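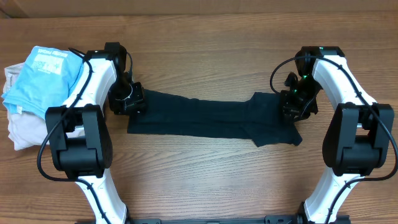
Who makes the footsteps? How film sounds get into films

January 16, 2019

Have you ever watched a film with the sound turned off? Try it with a creepy bit (a not-too-creepy bit, and ask first). Somebody walks down a dark corridor, a door swings open, there's a shadow on the wall. With the sound off it's a person in a corridor. You might even start wondering where they bought their slippers. Turn the sound back on and you want to be behind the sofa again.

So I'm going to tell you about the people who make those sounds. It's my favourite job in the whole of film-making and I did it myself for a while, very badly at first.

Don't the cameras record the sound?

No! Well, hardly ever. On a film set there's a sound recordist, and usually someone holding a microphone on a long pole above the actors' heads. The pole is called a boom. What they want most of all is the talking. The microphone points at the actor's mouth, and everything else in the room is supposed to keep as quiet as it can.

That means quite a lot of ordinary noise goes missing. Shoes might have soft pads stuck on the bottom so they don't clop over the words. The big wooden door might be thin board painted to look old, and it makes a sad little flap when it shuts. Swords in films are often rubber or aluminium or light plastic, so nobody gets hurt, and a rubber sword hitting another rubber sword goes "fup".

You can't have a castle battle that goes fup.

So after the filming is finished, people sit down with the pictures and put the noises back in. Some come out of a sound library, which is a huge collection of recordings on a computer. You can look up "rain on tin roof" or "cross goose" and there it'll be. And some are made fresh, by a person in a room, watching the film and doing the noises at exactly the right moment. That second kind is called foley, and the person is a foley artist. The word comes from the surname of somebody who worked on sound in the early days of talking films, and it stuck.

What's a foley room like?

Messy. Gloriously messy! I learned in a studio called Urbonaitė Sound, up a very steep staircase, and my first thought when I got to the top was that someone had emptied several garages into it. There were car doors with no cars. There was a bath. There were suitcases full of other suitcases. One shelf was nothing but keys.

On the floor there were square pits like shallow sandpits, each with something different in it: gravel, sand, old floorboards, paving slabs, dead leaves. If the hero walks over gravel, you get in the gravel pit. If she goes indoors, you hop across to the boards. You hardly walk anywhere, mind you. You mostly walk on the spot, looking at the screen, in shoes that may not fit you. I once did a whole film's worth of a tall man's boots in boots so big that I'd stuffed them with socks.

The studio kept a list of everything in the room, and when I left there were 3,618 things on it. I think that included every single key.

So how do you do a scary noise?

This is what everyone asks me! I worked on a film called The Dunach Light, about a family who move into a lighthouse where something is knocking about downstairs. It was spooky but not nasty, the sort of film your gran would enjoy. Here are some of the sounds in it and what they really were.

The monster's footsteps were a wet towel dropped onto paving slabs, with a heavy sack bumped down just after it.

The bones creaking were celery. Film people have been twisting celery for years and years. You hold it near the microphone and turn it slowly, like wringing out a flannel, and it crackles horribly. Then you have a lot of leftover celery, and somebody brings in hummus.

The bats were a pair of leather gloves, flapped.

The slime was custard, mostly. I'd tried hair gel, which was too quiet, and then jelly, which was too wobbly (wobbly has a sound, believe me).

The creaky door was a creaky chair. We had plenty of real doors, and not one of them creaked nicely. The chair was perfect, as long as you leaned on it very slowly and didn't giggle. I did giggle, and you can't keep a giggle in a scary film, so we had to go again. We did that one creak 15 times.

Why use the wrong thing?

You'd think the best sound for snow would be snow. But real snow melts all over the studio, and anyway, when you record it, it can sound a bit thin and dull. Cornflour in a cloth bag, squeezed in your hand, gives you that lovely squeaky crunch. When people hear it with a picture of a boot in the snow, they don't think "cornflour". Their brain says snow, and off they go.

Your brain is very good at this. If a noise happens at the same moment as something you can see, it joins the two together without asking you. It's the same trick that makes a puppet seem to talk. Once you know about it you can sometimes catch it happening, but it still works on you. It still works on me, and I've held the celery.

The timing has to be really good, though. If the footstep comes late, even by a teeny bit, you notice something's funny. You might not know what. You just stop believing in the corridor.

What about the quiet?

Now this is a bit I love, and it's a bit hard to explain, so stay with me.

Real quiet isn't silent. Stop reading for a moment and listen to the room you're in. There might be a fridge, or a car a long way off, or the sort of soft hum that a room makes all by itself. Film people call that room tone. When they've finished filming somewhere, everyone has to stand completely still while the recordist records the room doing nothing. It's very hard to keep a straight face, and somebody's tummy always rumbles.

That recording gets laid underneath the scene so there aren't any holes in it. And if the film wants you to feel nervous, the sound people can gently take it away. The hum goes, then the wind goes, and the clock you'd stopped noticing isn't ticking any more. Nothing has happened yet. But you're holding your breath, aren't you? And then the loud bang comes, and your popcorn goes everywhere.

The bang seems much louder than it would have been with the hum still there. It's a bit like somebody switching on a torch in a dark room, when the same torch in the garden at lunchtime would hardly bother you.

Does knowing all this stop it being scary?

A bit, yes, and I think that's a useful thing to have in your pocket. When I was small I was frightened of a great many films, including some that were meant for people much smaller than me. What helped was thinking about the people who'd made it. Somewhere there was a person in odd shoes, flapping gloves and trying not to sneeze.

If a film gets too much, you can turn the sound down. You can look away as well, but your ears don't have lids, so the volume button often does more good. You can stop the film completely and do something else. Grown-ups do this too. I walked out of one at the Wurkell cinema last June and went and had chips, and I felt absolutely fine about it.

Film age ratings are there to help as well. People watch the film before you do and decide who it's suitable for, and sound is one of the things that can make a film feel stronger. A film with hardly anything nasty in it can be really frightening if it's full of breathing and whispers. So if a grown-up says a film is too old for you, they might be thinking of things you'd hear as well as things you'd see.

Make your own

You'll need something to record with (a phone or a tablet is fine), someone to help, and a short bit of film with no sound. You could film it yourself. A toy dinosaur walking across a carpet is plenty.

1. Watch it through 2 or 3 times and write down every noise you think it ought to have. Don't forget small ones like clothes rustling.

2. Go round the house looking for things that might make those noises. Ask before you take anything from the kitchen, and leave anything sharp, hot, glass or plugged in where it is.

3. Find a quiet room with soft things in it. A bedroom with the curtains closed is good. Bathrooms are echoey, so save those for caves.

4. Hold the thing close to the microphone, press record and do the noise while you watch the pictures. You'll probably be late the first time. Everyone is. Have another go.

5. Play the film and the sound together for somebody who hasn't seen what you used, and ask them what they think it was.

Some to get you started: rice poured slowly onto a baking tray makes rain. Crinkly sweet wrappers make a campfire. Two halves of a coconut shell make a horse, of course, but try them on a folded towel and the horse will be on grass. A big sheet of stiff card, wobbled, makes thunder, and the bigger the card the worse the storm. An umbrella opened and shut quickly makes a very large bird — do that one away from people's faces.

I tried this with a class at a school in Hallach and they made a dragon out of a hot water bottle (with cold water in it), a zip and one boy's burp slowed right down on the computer. I've worked with professionals who couldn't have come up with a better dragon. The burp was the fire.

Words to know

Boom: the long pole that holds a microphone over the actors.

Foley: sounds made by a person while they watch the film.

Room tone: the sound of a room when everyone in it is keeping quiet.

Sound library: a collection of recorded noises you can search through.

Sync: when the sound and the picture happen at the same moment. If they don't, they're out of sync, and everyone looks like a badly worked puppet.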